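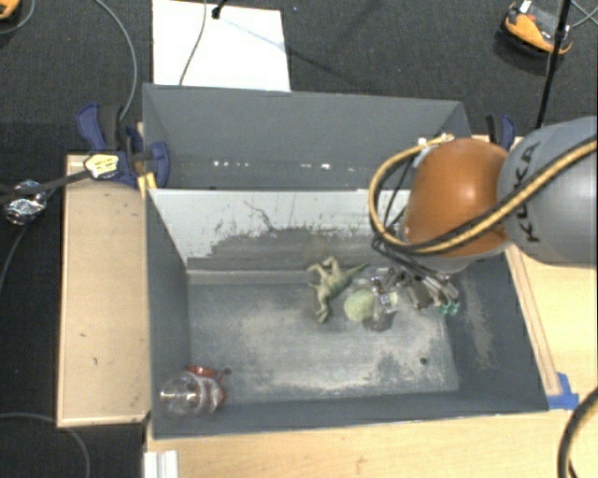 Flolusley Short Film Days: Questions and Answers for Visitors and Filmmakers

Last updated: 2018-06-24

When and where is the festival?
The festival takes place in March, during eight days, in the old Fortin cinema. The opening night and the award night are in the big hall. All other screenings are in the small hall on the second floor. The big hall has 412 seats.

Do I need a ticket for every screening?
Yes, one ticket for one program. A program is a group of short films which are shown together, and it lasts up to 90 minutes. If you have the festival pass, you still must take a free ticket at the desk, so that we know how many seats are left.

How much does it cost?
A ticket for one program is $8. The pass for all programs is $60. Students and people over 65 pay $6 for a program. Please bring a card which shows your age or your school. Children's programs are free, but a ticket is also necessary for them.

Can I buy a ticket at the door?
Yes, the desk opens one hour before the first program of the day. We take cash and cards. For the opening night we advise you to buy online, as this evening was sold out in the last two years.

I bought a ticket but I cannot come. Can I have my money back?
We return the money if you write to us one day before the screening or earlier. After this time it is not possible, but you may give your ticket to another person. There is no name on the ticket.

What is the opening film?
Next year we open with "Adia", directed by Mélanie Paquette. It is her first film as a director. Before, she worked many years as an editor. She will be present and will answer questions from the audience after the screening. The film is 14 minutes long and it will be followed by five other films from the same program.

Will there be a red carpet?
There is a small one, in front of the main entrance. Guests arrive on the opening night between six and seven in the evening. Everybody can stand outside and watch, you do not need a ticket for this. Press photographers must ask for a badge before the end of February.

May I take photos in the hall?
Before and after the film, yes. During the film please keep your phone in your pocket, also without flash. The directors often show their work for the first time and they would not like to find it on the internet the next morning.

In which language are the films?
In many languages. All films which are not in English have English subtitles. The talks with the guests are in English, sometimes with an interpreter.

How can I send my film?
Please use the form on our website and send a link with a password. The film must be shorter than 30 minutes and finished not more than two years ago. We do not accept DVDs anymore. The entry is free for students, for others it is $14.

When will I know if my film is selected?
We write to everybody, also to those who are not selected. You will receive our e-mail in the middle of January. Please do not call before this, the people who answer the phone do not know the results.

What are the prizes?
The jury gives the Bilirlow Prize for the best short film and two smaller prizes, for sound and for a first work. The audience also votes, with a paper which you get at the entrance. Please tear it carefully, only at the number you choose.

Is the cinema accessible with a wheelchair?
The big hall is, from the side entrance. For the small hall there is an elevator, but it is narrow (28 inches at the door). If your wheelchair is wider, write to us and we will tell you which programs are repeated in the big hall.

My question is not on this page.
Write to us with the contact form. We answer normally in two or three days, in March a little slower.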